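Hikcombe Opens Simulation-First Planning Service for Kitchen Robot Buyers

MEVDALE, November – Hikcombe will let food service operators test robot arms in simulation before they set an equipment budget, the company said. The service, called Ovusine, is open to buyers planning a purchase for next year.

Customers send in counter dimensions and a list of the items their staff handle. Hikcombe builds the workspace in software, runs 500 trial picks with each arm under review and returns a written report within 30 days. The report covers reach, gripper choice, floor space and yearly service costs.

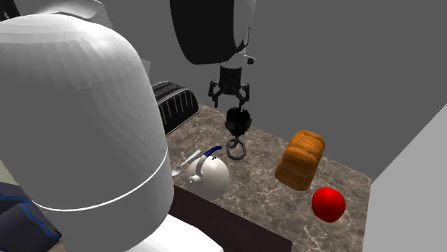

A simulated arm with a two-finger gripper holds an object over a countertop set with a kettle, bread and an apple. (Hikcombe)

"Most of our customers have to name a figure months before they see a quote," said Bindu Kandasamy, head of planning services at Hikcombe. "We want that figure to come from their own counter."

Varma, a catering company, used the service to compare two arms for its prep kitchens. "We changed our shortlist and moved money from the arm to installation," said Yolanda Miranda, purchasing manager at Varma.

Pricing is per workspace, and the fee is credited toward any arm bought through Hikcombe.

Media contact: Vignesh Devadiga, Hikcombe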